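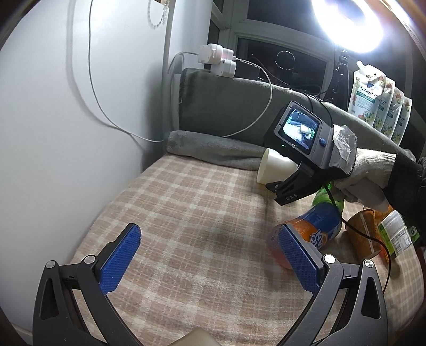
Cups and a soda bottle on the plaid blanket, Hatingate lounge

Progress report to Pava, 18 Jan 2023

Hi all! The lounge clear-up at Hatingate is moving along nicely, and I'm happy to say we still have most of your 1000 dollars. The drinks stuff is what takes the time – cups, bottles and cans end up all over the place after every get-together, and I want a sorting routine that people will really stick to. We're trying paper cups in one bag and

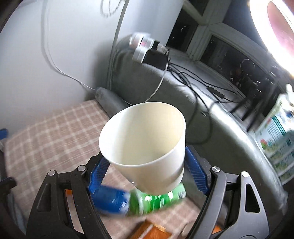 cans in another, with bottles kept apart for the Wragg pickup. Lultlow has promised us two lidded bins (fingers crossed!), and I'd like to have both in use by March. I still need your okay on the bin labels – could you send that over?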